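Re: [kahsay-users] Grasp planner and dish racks, what are people running?
From: Natália Vieira
Date: 8 November 2025

Hi everyone,

Thanks for raising this, Zadwood folks, and sorry for the slow answer. I've been wanting to write this up since August and your message gave me the push I needed! The part I'm replying to:

> We're on the stock Kahsay perception stack and we get good grasps on plates
> but rotten ones on cups lying down. The planner also seems convinced that
> the rack is a solid slab. Is it worth moving to the Stindine branch, or
> should we be tuning what we've got? And does anyone have a sensible way to
> keep the wrist view from seeing the gripper as an obstacle?

Three questions there, so I'll wander through them in whatever order they come to me. Our kitchen bench setup will probably look familiar to most of you, sink and rack and all.

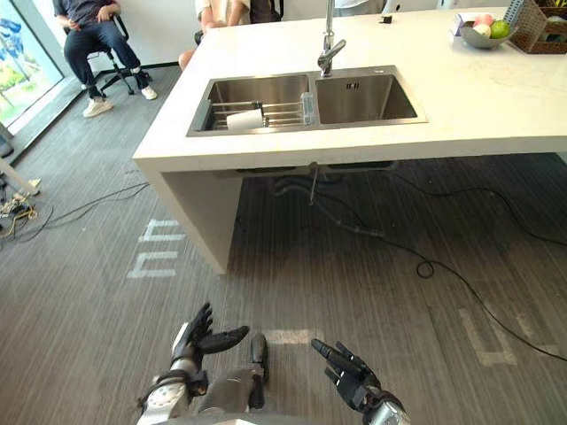
The slab problem first. Stock Kahsay fills small holes in the depth image before it builds the collision map, which is a lovely thing to do for walls and a terrible thing to do for wire. Set fill_holes to 2 for the head camera and turn it off completely for the wrist. You'll get a noisier map, and the planner will grumble at you for a day or so, but the gaps between the rods will be there when it goes looking for them.

Plates were the easy part for us too. We use a rim grasp with the approach coming in from the side, and the place step treats the rack as a set of parallel lines with a preferred tilt. I stole that idea from the Brumitz planner — it's in their placement module if you want to read it, and the comments are very good.

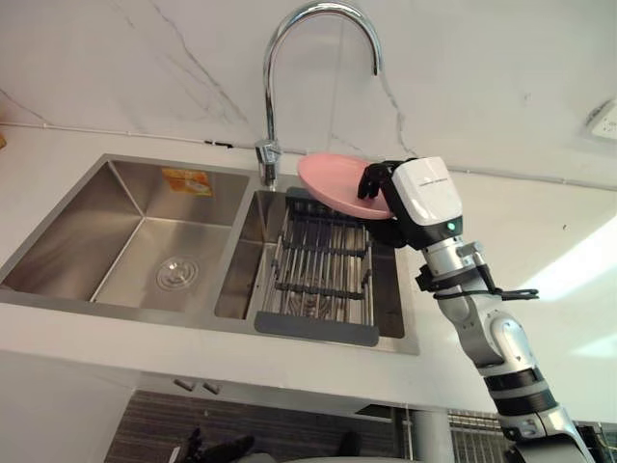 Pink plate over the rack, held by the right edge.

As for the gripper showing up as an obstacle, please don't just crop the image. We did that for ages, and we were throwing away the region where the contact happens. What works much better is rendering the finger model at the current joint positions and masking whatever it covers, then growing the mask by 2 pixels. Do check your timestamps before you blame the mask, though. If the joint states lag the images, the mask trails behind the fingers and you get a thin ghost obstacle right where you want to close.
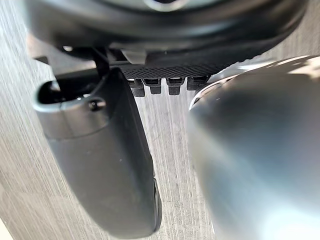 The texture of the surface behind the fingers matters as well. A streaky grain gives the stereo matcher plenty to chew on, whereas plain white counters leave it guessing, so I'd tune on both and keep the settings in separate profiles.

Now, cups. The stock cylinder fit assumes the thing is standing up, and it will defend that assumption to the bitter end. The Stindine branch lets the axis go free and scores both fits, and for that alone I'd say move over. You'll want commit 2931 or later (the earlier ones flip the axis when one end is hidden by a finger). Bright light on a pale cup is still a nuisance.

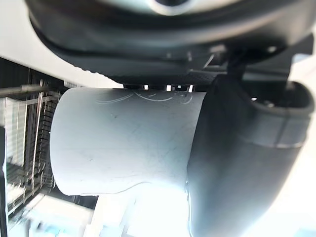

I'd also drop the pose tracker's confidence threshold while the wrist is moving and put it back up once it settles, otherwise motion blur makes it lose the object and start a fresh search at the worst possible moment. There's a patch for this under issue 179, not merged yet, but it applies cleanly for us.

If you do try the branch, I'd love to see your config file, even if it's a mess. Ours certainly is. I can send the mask code to anyone who'd like it, just write to me off list.

Warm regards,
Natália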